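Mon 23 August

Zunddale surface workshop. Entry covers the indoor school at Zunddale, the outdoor jumping arena at Skuremham, and work left over from last week on the Fetilgate harrow.

## Indoor school, Zunddale

The school was closed to riders from first feed until midday. Sampling was carried out at 17 points, following the plan pinned inside the tack room door. The points along the long side nearest the gallery were moved inwards by one stride, as the track there had been banked up against the kickboards and would not have given a fair depth.

Depth was read with the steel probe, pushed to the membrane and marked with a thumb at the surface. The deepest reading was 133 mm, at the corner between C and M. The shallowest readings were on the three-quarter line, where the grid poles stood all through the showjumping clinic. This agrees with what riders have reported, namely that horses feel secure on the straight but labour in the far corner and are inclined to change leg behind.

Action agreed: the corner is to be pulled back by hand with the wide rake before any machine goes on. Harrowing a deep corner only moves the trouble to the next one. The rake was left by the mounting block and should be returned to the tractor shed.

Surface feel at the time of sampling was even at A and at the centre, and loose at C. A handful taken from C would not hold its shape when squeezed. A handful from X did, and broke cleanly. The sprinkler nearest C was found to be turning but throwing short. The nozzle has been taken off and soaked in vinegar overnight once before, with a fair result, and the same will be done again. If it throws short a second time a new nozzle should be ordered.

## Fibre

The bag of Cuadros fibre opened in the spring is now finished. The new bag has a longer strand and is noticeably paler. It is not yet known whether the two mix well. A trial patch has been laid at the gate end of the lunge pen, which is used daily and by all weights of horse, and it will be left alone until the end of the month. It is not to be watered separately from the rest of the pen.

Samples are weighed out at 270 g each, as received, and again after drying. Last week's entries gave only the dry weight for the first tray. Those figures have been struck through and should not be used in the report to the yard office. Colleagues are reminded that both weights go on the same line of the sheet, with the point letter, and that the tray is to be weighed empty first.

The oven door seal is worn on the hinge side. Drying still comes to a steady weight, although it takes longer than the card on the wall says. The card should be rewritten once the seal has been changed.

## Outdoor jumping arena, Skuremham

Visited in the afternoon. The arena was walked on foot and then watched in use, with two horses jumping a related distance on the left rein. The landing side of the second fence has a dished area which shows plainly from the judges' box. It corresponds to the position of the oxer in every course built there since the arena was opened. The course builder's plans place it in the same spot for convenience of the water supply to the tray beneath it.

Recommendation to the Skuremham office, sent in writing:

- Move the oxer off its present line for all schooling use.
- Fill and level the landing side, then roll once and leave overnight.
- Water before the morning session, for 30 minutes, with the rain gun on its lowest arc.
- Keep the harrow off the take-off side until the levels have been read again.

A query was raised as to whether the drainage run beneath the judges' box side is blocked. The inspection cover was lifted and the pipe was running clear. The outfall at the hedge was not looked at, owing to nettles, and should be checked on the next visit with proper gloves and a hook.

Studs: riders at Skuremham continue to use large studs on the outdoor surface when schooling. This is a matter for the yard and has been noted in the letter without comment. The marks they leave do make the surface readings on the take-off side harder to compare with Zunddale, where studs are not allowed indoors.

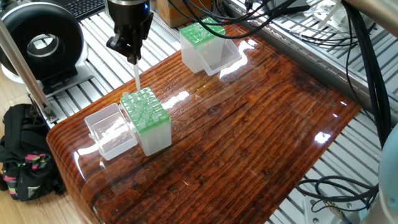 ## Workshop and equipment

**Fetilgate harrow.** The left-hand levelling bar was off true and has been straightened in the vice. Both bars were then set against the long board on the concrete. The rear crumbler roller turns freely by hand. The grease nipple on the far bearing is still the old one and does not take the new gun, so grease was put in with the small hand gun kept in the van. A matching nipple is to be asked for with the next order.

The tines were left at the middle setting. They should not be lowered for the Zunddale school until the corner at C has been brought down, in view of the membrane beneath. Anyone taking the harrow out is asked to write the setting in the tractor book on return, even where it has not been changed.

**Drop weight.** The guide rod has been cleaned and the catch now releases without a second pull. Three test drops were made on the rubber block and the readings agreed closely enough to go on with. The lead to the reader has a split in its outer cover near the plug. It has been bound with tape and will do for indoor work, but it should not be taken to Skuremham in rain.

**Probe.** The spare probe has lost its end cap. The main probe is sound.

## Carried forward

- Vinegar soak for the sprinkler nozzle at C; refit and watch one full cycle.
- Depths at the far corner to be read again after raking, before the evening lessons if the school is free.
- Oven door seal to be ordered, and the wall card rewritten.
- Outfall at Skuremham.
- Yard office has asked for the surface report in time for the autumn schedule meeting. The Zunddale part can be drafted now. The Skuremham part waits on their reply about the oxer.
- The key to the tractor shed was returned to its hook at the close of work. The second key is still out and has not been signed for.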